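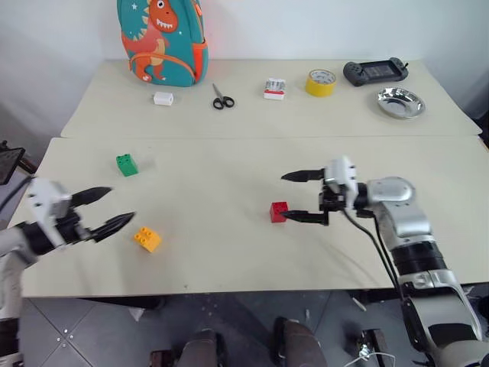
Toy and stationery morning at Hulme brings new sorting tables

2023-04-28

The children's corner at Hulme has a new arrangement from this week. Two cream tables are now pushed together against the white wall, and families who come to the Grultine exchange can leave small things there and take others home.

The idea came from Omar Khoury, who looks after the exchange since December. Before, all donations went into one deep box, and parents had to take out everything to find a ruler or a toy car. "The small things were always at the bottom," he said. "Now a child can see them without help."

The back table is for school and household items. Scissors, tape and bags belong there, and also games and small kitchen things when they are clean. The front table is only for building bricks, and these may be given one by one. It is not necessary to bring a full set.

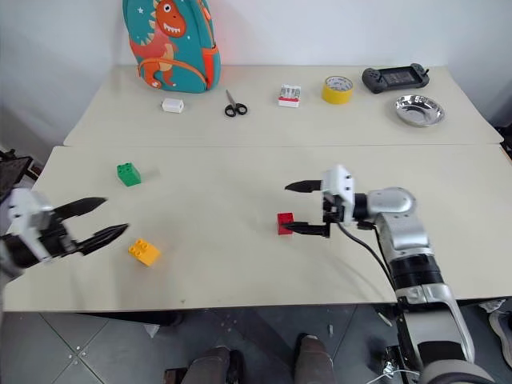 Sekell Family Activities Team

A teal backpack with an orange dinosaur stands at the back, against the wall. Wissam Farah, who prepares the tables, would like to receive more school bags before the summer, in any colour, if the zip is in good order. She also asks for pencil cases and lunch boxes.

Some rules stay the same as before. Each family may take 3 items on one visit, but bricks are not counted in this number. Scissors are given only to adults. Electronic games must come with their charger, and packs of batteries must not be opened. Please do not leave things on the floor when we are closed.

The exchange is open for 2 hours each morning from 9.30, in the room behind the Eltora reading hall. Donations are accepted until 30 minutes before closing. If you have more than one bag of items, please speak to Wissam first, so that she can make space for them.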